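4.2 First grip in simulation

Good practice starts here, and it's a fun part of the Tirkance setup! Run every new grip in the simulator before you try it on a real arm.

1. Load the block task and set the speed limit to 10 percent.
2. Close the fingers until both touch the block, then pause.
3. Check the grip in the wrist view.
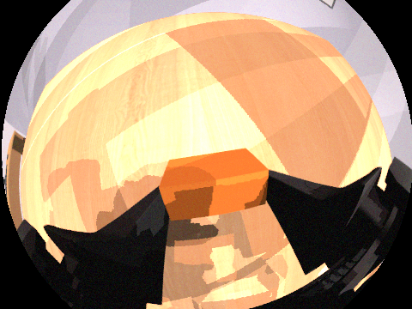

Figure 7. Orange block held between the two fingers, simulator view.

4. If the block is tilted, write down which end is higher. Even a slight tilt goes in the log.
5. Repeat the grip 100 times with the same settings.

Note: Save the log before you change the lighting.

CAUTION: Never go above 70 percent speed on a real arm until a second person has signed the log.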